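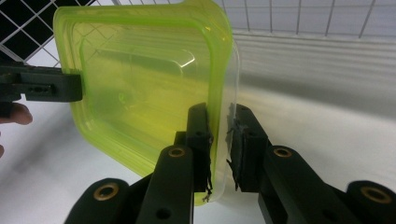
4장. 얇은 용기를 잡을 때 지킬 것들

3장까지 따라오셨다면 핸드 그리퍼 보정은 끝났을 거예요. 이제부터가 제가 제일 할 말이 많은 부분입니다. 투명하거나 반투명한 플라스틱 용기는 만만해 보이는데, 저도 Indeo 작업장에서 처음 규칙을 정리할 때 이 녀석들 때문에 몇 번이나 다시 썼거든요. 아래 규칙은 Kallska 작업대 기준이고, Chisholm 쪽에서 쓰시는 분들도 순서는 똑같이 지켜 주세요.

4.1 시작하기 전에

1. 작업대 위를 비우고 흰 바탕이 보이게 닦아 주세요. 물기가 남으면 용기가 미끄러집니다.
2. 양쪽 그리퍼의 손가락 안쪽 패드를 확인합니다. 가장자리가 해져서 실밥 같은 게 삐져나와 있으면 점검표의 "패드 마모" 칸에 표시하세요. 조금 해진 정도면 그날 작업은 계속해도 되지만, 패드가 들뜨거나 밑의 단단한 면이 드러났다면 바로 교체입니다. 저는 "한 번만 더" 하다가 용기 테두리에 흠집을 낸 적이 있어요...
3. 링크 관절의 황동색 부싱을 하나씩 손으로 살짝 흔들어 봅니다. 덜컥거리면 쓰지 마세요.
4. 손잡이를 천천히 쥐었다 놓는 동작을 15회 반복합니다. 중간에 걸리는 느낌이 있으면 2장으로 돌아가세요.

참고: 패드 교체 부품은 Esell 보관함 733번 칸에 있어요. 꺼내 가셨으면 꼭 적어 주시고요!

4.2 테두리 잡기

1. 먼저 한쪽 그리퍼로 용기의 한쪽 가장자리를 물립니다. 이쪽이 기준이 되니까 여기서 서두르지 마세요.
2. 다른 쪽 그리퍼를 반대편 테두리로 가져갑니다. 한 손가락은 테두리 안쪽, 다른 손가락은 바깥쪽에 오게 하고요.
3. 두 손가락 끝이 테두리에 닿는 게 느껴질 때까지만 쥡니다. 얇은 벽이 휘기 시작하면 이미 너무 센 거예요. 살짝 풀고 다시 잡으세요.
4. 용기를 기울일 때는 양쪽 손목을 같이 움직입니다. 한쪽만 돌리면 테두리가 비틀려요.
5. 바닥이 작업대에서 떨어진 다음 잠깐 멈춥니다. 저는 속으로 하나, 둘 세고 나서 다음 동작으로 넘어가요.

주의: 맨손가락을 턱과 용기 사이에 넣지 마세요. 손잡이를 쥔 손가락이 턱 근처까지 나오는 분들이 꽤 많은데, 습관이 되면 고치기 어렵습니다. 용기를 손으로 받쳐 주는 것도 안 돼요. 떨어지면 떨어지는 대로 두고, 그 회차는 "놓침"으로 기록하시면 됩니다.

주의: 투명한 테두리는 흰 배경 앞에서 거의 안 보입니다. 눈으로만 맞추려고 하지 말고, 그리퍼를 조금 기울여서 손가락 사이에 테두리가 들어왔는지 확인한 뒤에 쥐세요.

4.3 내려놓고 기록하기

1. 바닥면부터 작업대에 닿게 내려놓습니다. 모서리부터 찍으면 용기가 튀어요.
2. 나중에 물린 그리퍼를 먼저 풀고, 기준 쪽은 마지막에 풉니다.
3. 회차 번호와 결과를 바로 적습니다. 몰아서 쓰면 꼭 하나씩 밀려요(제가 그랬습니다).
4. 100회를 채우면 횟수와 상관없이 패드를 새것으로 갈고, 교체한 날짜를 손잡이 라벨에 써 주세요. 패드가 멀쩡해 보여도 예외는 없어요.

참고: 예전 판에는 양쪽을 동시에 풀라고 되어 있었는데, 2018년 3월 3일 개정에서 바뀌었습니다. 벽에 붙은 인쇄물이 옛날 판이면 떼어 주세요. 점검표 양식은 부록 17쪽에 있고, 금속 용기를 잡는 방법은 5장에서 따로 다룹니다.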